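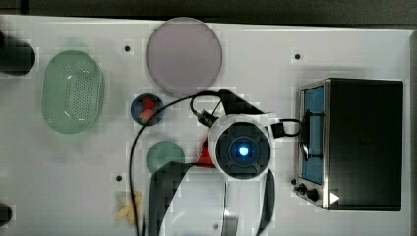
Arboleda wrote back after our last report to ask whether we'd get more out of adding arms than out of adding hours at the one we have, and whether the examples coming off the Leltside table were varied enough to be worth paying for twice. Both are fair questions, and since we now have a full stretch of collecting behind us I'd like to use this report to answer them properly.

Progress report, Grallora kitchen tasks
Prepared by the collection team at Varkeck, Leltside site
Thu 25 April

Where we are

We have 1771 recorded examples in the Grallora set. Of those, 763 have been through full review, which means someone has watched the whole recording, checked the written instruction against what the arm did, and marked the start and end. The rest have passed the automatic checks only (files complete, joint readings in range, video and arm data lined up in time). Review is the slow part and I'll come back to it.

The tasks are all small tabletop jobs with play-size or everyday kitchen things: moving food between a bowl and a plate, putting something in the basket, sorting by color, opening and closing the toaster oven door, and a few two-step jobs that join these together. We began the period with single moves only. The two-step jobs came in during March and they're the part the whole team is most excited about, as they're the first ones where the model has to carry on after finishing something!

On variety

In our first weeks the operators set the table up much the same way every morning. It felt tidy and it was fast, and the trained model showed us the cost right away. It reached for where the bowl usually was. Move the bowl a hand's width toward the basket and it would close on air, quite confidently, and then go on to deliver nothing to the plate.

We now use a shuffle sheet. Before each block the operator draws a layout card that says which dishes are out, which part of the table each goes in, and what food starts where. The oven stays on its side of the table, as it's heavy and moving it means checking the arm's limits again, but everything else travels. There are 35 cards at present. We also ask operators to leave a dish or two on the table that the task doesn't need. A model that has only ever seen the plate it's meant to use has no practice in choosing.

The effect was plain to see in the next training run. With the shuffled examples in the mix, the model looks for the bowl. It still misses, and it misses more near the table edges, where we have the fewest examples, but the misses are near the bowl now. Watching the arm slow down, shift over and line itself up on a bowl in a spot it had never been trained on was the best afternoon of the project so far. There was some shouting.

We have also widened the instructions. Each example used to carry one fixed sentence. Operators now write their own, in whatever words they'd use to ask a person, and a second person writes another after watching the recording. "Put the food on the plate" and "can you move that over to the big plate" both belong in there.

On more arms or more hours

Our answer, for this period, is more hours, and in particular more review hours. The arm isn't what holds us up. A practiced operator can record faster than a reviewer can check, and the pile of unreviewed examples has grown in every week but one. A second arm would grow it faster.

We did try to speed up review by playing recordings at double speed. It works well for clean pick-and-place. It works badly for the oven door, where the arm can lose the handle and catch it again in a moment that's easy to miss, and we found several of those marked as clean. Oven examples are back to normal speed.

A second arm would make sense later, at a different site with different light and a different table. I'd love to write that proposal, and I think the results will support it, but the review pile should come down first.

What went wrong

Cable drag. On long reaches across the table the cable can pull lightly on whatever is under it, and in some early recordings a dish slides a little with no gripper near it. A model could easily learn something silly from that. We have flagged every example where an object moves untouched and left them out of training for now. Operators check the slack before each block.

A gripper alignment problem cost us most of a week. The fingers were closing slightly off center, which operators had been correcting for by hand without noticing. Those recordings are usable, but they are tagged separately so we can train with and without them and compare.

Failed attempts. We had been deleting them, and I now think that was a mistake. An attempt where the food drops and the operator goes back and picks it up again is a very good example of recovering, and the model has almost none of those. Since the middle of March we keep them all, labeled.

Staffing and time

We have 8 trained operators on the rota, each working short blocks with a break between them. Quality drops when a block runs long — the motions get hurried and the pauses vanish — so we've kept the blocks short even though it costs us some recordings. Two of the operators have asked to learn review as well, and we have said yes with great pleasure.

Next period

Clear the review pile for all single-move tasks, then start on the two-step ones.
Write new layout cards that favor the table edges and the space close to the oven.
Record more recoveries, including some that are set up on purpose by starting with an item in an awkward spot.
Retrain on the reviewed set and run the same test layouts as last time, so the numbers can be compared directly.
Fit a cable guide and check whether the untouched-object flags go down.

What we need from Arboleda

A decision on moving part of the equipment line over to review hours. The total stays the same. If that can be settled before the next training run, we can have the newly reviewed examples in it, and the results would be in your next report. We'd also be very glad to have someone from your side visit the Leltside table and try a block. Bring short sleeves, and allow a little time to get used to the controls.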